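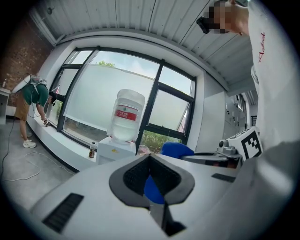
4. Setting up the workroom dehumidifier

4.1 Before you start

The Skorner Temba is a portable compressor dehumidifier for workrooms, basements, laundries and storage areas. Section 4 covers placement, first start, continuous drainage and the humidity setting. Wall brackets and ducting are covered in Section 7.

Check that the carton contains the following:

Main unit with tank fitted
Drain hose and hose clamp
Spare pre-filter
Four castors, packed in the tank

CAUTION: If the unit has been carried or stored on its side, stand it upright for 8 hours before connecting power. Starting the compressor too early can cause permanent damage, and this is not covered by the warranty.

4.2 Placement

1. Remove the tank and take out the castors. Refit the tank only after the castors are in place.

2. Lay a folded blanket on the floor and tilt the unit back against a wall, no more than 45 degrees. Push each castor into its socket until it clicks.

3. Move the unit to a level, hard floor. On carpet, place it on a rigid board.

4. Leave at least 54 cm of clear space in front of the air outlet. Keep curtains, loose paper and fabric offcuts away from the rear grille.

5. Close windows and outside doors. Interior doors may stay open if the adjoining room is also to be dried.

NOTE: The Temba is rated for a single room. In a basement divided by full-height walls, humidity in the far rooms will fall slowly and the display will show only the reading at the unit.

4.3 Power connection

6. Plug the unit directly into a grounded wall outlet. Do not use a power board, a timer or an extension cord.

7. Check the label on the rear panel against the outlet. Rated input is 592 W with the fan on high.

8. Press POWER. The display shows two dashes while the sensor settles, then the current relative humidity.

If the display stays on two dashes for longer than five minutes, switch off at the outlet, wait one minute and try again. If the fault returns, see Section 9.

4.4 Continuous drainage

The tank can be bypassed where a floor drain or laundry tub is available.

9. Switch off and unplug the unit. Remove the tank and empty it.

10. Unscrew the drain cap at the rear, anti-clockwise, and pull out the rubber plug. Keep both parts.

11. Slide the clamp over the hose, push the hose fully onto the spigot and tighten the clamp by hand.

12. Run the hose downhill to the drain along its full length. A rise of even a few centimetres will stop the flow and water will return to the tank.

13. Refit the tank. The unit will not start without it, including when the hose is connected.

14. Run the unit for one hour, then check the spigot and hose for leaks.

CAUTION: Do not route the hose outdoors or through an unheated space in freezing weather. A blocked hose can overflow onto the floor.

If the drain is higher than the spigot, fit the Vurover condensate pump (sold separately). Follow the instructions supplied with the pump.

4.5 Humidity setting

15. Press the up or down key until the target value flashes. Values change in steps of five per cent.

16. Wait for the display to stop flashing. The setting is saved and is kept after a power failure.

A target of 50 per cent suits most workrooms. Lower settings increase running time and power use. When the room reaches the target, the compressor stops and the fan continues for three minutes.

NOTE: Below 5 degrees Celsius the unit enters defrost mode more often and collects very little water. The snowflake symbol on the display is normal in these conditions.

4.6 First clean

17. Remove and rinse the pre-filter after the first 700 hours of operation, or sooner if the FILTER light comes on. Use lukewarm water without detergent.

18. Dry the filter fully in the shade before refitting it. Hold the FILTER key for three seconds to reset the light.

Replacement filters are available from Sedivbridge service counters. Quote the model number on the rear label.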